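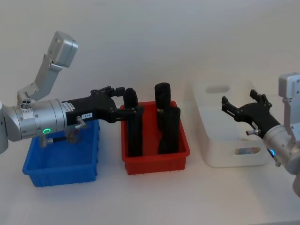 *Última modificación de esta página: abril*

# Mecánico/a de competición — equipo Pelari

Pelari busca un mecánico o una mecánica de pista para su equipo de monoplazas. El puesto es a jornada completa, con base en nuestro taller y desplazamiento a todas las carreras y jornadas de pruebas del calendario. El equipo inscribe 2 coches y lleva 4 mecánicos por prueba, además de los ingenieros y el conductor del camión.

La plaza queda libre porque Ieuan Gape pasa a ser jefe de taller. La persona contratada trabajará en el segundo coche, a las órdenes de Tin-yau Lai, y compartirá box con el resto de la plantilla. Las cajas de cambios se revisan fuera, en Skudeck, y los amortiguadores los prepara Masesum, de modo que no pedimos experiencia en la reconstrucción de ninguno de los dos componentes. Sí hay que saber montarlos y desmontarlos.

## Tareas

- Desmontaje, revisión y montaje del coche entre carreras, siguiendo las hojas de trabajo del equipo.
- Cambios de reglaje en pista: alturas, caídas, convergencias, barras y alerones.
- Control de vida de piezas. Cada pieza sujeta a kilometraje lleva su ficha y hay que rellenarla el mismo día.
- Preparación del material que viaja en el camión, y montaje y desmontaje del box en cada circuito.
- Cambios de rueda en las carreras que los exijan. Los ensayos se hacen en el taller a las 16:00 y forman parte de la jornada.
- Reparaciones sencillas de fibra y ajuste de carrocería.

## Requisitos

- Formación profesional en automoción, mecanizado o mantenimiento, o experiencia equivalente que se pueda acreditar.
- Al menos una temporada completa como mecánico en circuitos. Valoramos igual los monoplazas, los turismos y la resistencia.
- Carné de conducir B en vigor.
- Castellano hablado y suficiente inglés técnico para leer manuales y entenderse por radio.
- Disponibilidad para viajar. En temporada se trabajan muchos fines de semana.

No es imprescindible, pero se tendrá en cuenta: carné C, soldadura TIG, manejo de sistemas de adquisición de datos o experiencia con cajas secuenciales.

## Condiciones

El contrato es indefinido, con el período de prueba que marca el convenio. El salario se fija según experiencia y se comunica en la primera entrevista. Aparte se paga una dieta por cada día fuera de la base; el viaje y el hotel los reserva y abona el equipo. Los días de carrera en fin de semana se compensan con descanso, que se disfruta antes de terminar el año — no se acumula para el siguiente.

El taller ocupa 1.165 metros cuadrados y comparte aparcamiento con el almacén de neumáticos Wu. Hay vestuario y comedor. El equipo entrega la ropa de trabajo, el calzado de seguridad y el mono ignífugo. La herramienta de mano también es del equipo, aunque quien prefiera usar la suya puede traerla si la deja inventariada.

Fuera de temporada el horario es de 8:00 a 16:00. En las semanas previas a una carrera puede alargarse, y se avisa con la mayor antelación posible.

## Proceso de selección

1. Envío de currículum y una carta breve. En la carta conviene indicar con qué coches se ha trabajado y qué función se desempeñaba en el box.
2. Entrevista por teléfono con Wing-yan Hsu, responsable de personal.
3. Una jornada pagada en el taller con Ashraf Slaoui, ingeniero del segundo coche. Consiste en montar un tren delantero y hacer una puesta a cero.
4. Respuesta por escrito, también en caso negativo.

Las candidaturas se entregan en la recepción del taller o mediante el formulario de empleo de la web de Pelari, a la atención de Wing-yan Hsu, con la referencia «Mecánico segundo coche». Se admiten hasta finales de mayo. La incorporación está prevista para junio — si alguien necesita más tiempo por el preaviso en su empresa actual, que lo diga en la carta.

Las dudas sobre viajes y calendario las atiende Tzu-hsuan Hung, de logística, en el teléfono del taller, por las mañanas.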